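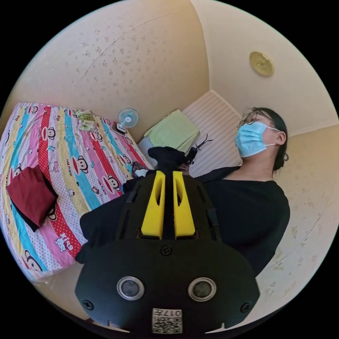 We posted two envelopes from the same sack and got two different figures back, so which of them is right? The question reached us by email on a Tuesday and came with both certificates attached. Both figures were right. Each described the seed in its own envelope, and the two envelopes had been filled from different depths of the sack. Most of the work at Ullora comes down to this distinction between the seed we receive and the seed it was taken from.

About Ullora

Ullora is a seed testing company in Skestmont. We test vegetable, herb and flower seed for small producers, seed libraries, allotment societies and market growers. We do not breed, grow, sell or store seed for other people, and we take no commission from any firm that does.

The company began as a service to the growers along the Skestmont valley, who had no nearby laboratory willing to take lots under a kilogram. Small lots are still the bulk of what we handle. Last season we reported on 3798 samples, most of them from lots that would fit in a shoebox.

What we test

Germination. Seeds are set out in replicates on moist paper, on pleated paper or in sand, depending on the species. Each replicate is assessed at a first and a final count. Seedlings are recorded as normal or abnormal, and seeds that have not germinated as hard, fresh or dead. The headline percentage on the certificate refers to normal seedlings only. A seed that has split its coat and put out a stunted root is not included in it.

Moisture content. Determined by oven drying. We report on a wet-weight basis. If your own records are kept on a dry-weight basis the two figures will not agree and should not be compared without conversion.

Purity. A weighed working sample is separated into pure seed, other seed and inert matter. Inert matter includes chaff, soil, broken seed below half the original size and, in lettuce, a good deal of fluff.

Vigour. Offered for peas, beans, beet and onions. A vigour test shows how a lot is likely to behave in a cold or crusted bed, and it is worth asking for when early sowings have been patchy. It is reported separately and never averaged with germination.

We do not offer testing for seed-borne disease. Enquiries for this are passed to Ouazzani, which has the containment rooms for it, and Ouazzani will invoice you directly.

Sampling

No laboratory method can correct a poor sample. Mix the lot before drawing from it, or take small portions from the top, middle and bottom of the container and combine them. Do not pick out the good seed. Do not wash, dust or sieve the sample unless the whole lot has been treated in the same way. Paper envelopes are suitable for germination and purity. Moisture samples must come in a sealed, airtight container filled as near to the top as possible, and they should be posted early in the week.

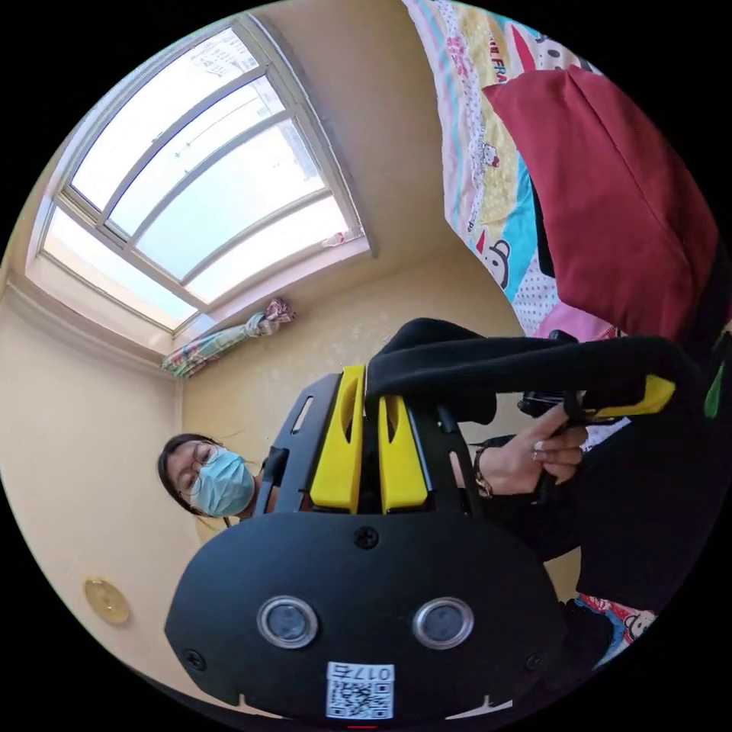
Damp kitchen roll on a windowsill has always told me the same thing for nothing, one reader objected beneath our notes on storing onion seed. It may well have done. A home test on kitchen roll is a reasonable check on whether a packet is alive, and we recommend it before paying for anything else. Its limits are temperature and interpretation. Onion and lettuce respond sharply to a few degrees, and a sill can swing a long way between noon and night. Celery is slower and can look dead well before the count is due.

Our cabinets are set by species. Cool-season crops that stall in warm conditions are run at 15 degrees, with pre-chilling where dormancy is suspected. Cabinet temperatures are logged day and night and the log for your test is available on request.

Reports

Every certificate gives the method, the substrate, the temperature, the duration and the counts for each replicate as well as the mean. Where the replicates differ by more than the permitted tolerance the test is repeated at our cost and only the repeat is reported, with a note to that effect. Certificates are issued through Zimska, our online record system, and remain there for as long as the account is open. Paper copies are sent if asked for.

The remainder of each sample is kept for 60 days from the date of the report - longer for disputed lots - and then composted. We can return it if postage is included.

Visiting and drop-off

Samples may be left at the front desk on weekdays until 3 pm. Anything left later is booked in the next working day. Label every envelope with species, variety, harvest year and your own lot reference, in pencil or permanent ink. Treated seed must be marked as treated on the outside of the packet.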